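Notes for the sorting talk, Vastosstead library, 11/13/21

Okay, thank Tamsin for the intro (she'll go long, let her). Say hi, say I've been putting small stuff into bigger stuff for 11 years and I still lose the tape.

Start with the junk drawer story. The 69 batteries! Wait for the groan. Then ask who has a drawer at home they can't fully open — hands up, don't rush this, people like looking at each other's hands.

Main point of the first part: baskets before labels. Everybody wants to buy the label maker first. I did too. Mervin Lachance talked me out of it back when we set up the Kolari craft room, and he was right, which I'll say out loud because he's coming.

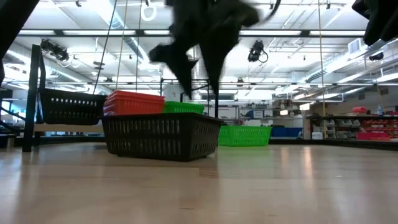 Color is the cheapest sorting system I know. You pick one color per kind of thing and you stick with it, even when the store is out of that color and you're tempted. Red can be for things going out, green for things staying, whatever makes sense in your house. When they're empty, the same color goes together, like the red ones nested in a stack on the black basket with a green one next to them. And get the kind with holes in the sides, so you can peek in without lifting anything down.

Slow down here, I always rush the next bit. Shelves with small compartments are great for screws and beads and terrible for anything with a cord. Tell the Lykkegaard closet story if there's time, skip it if we started late.

Then the 3 basket exercise. Pass out the paper slips (100 in the envelope, bring the spare pens). Ten minutes, then questions.

Remind them the swap table is back in December.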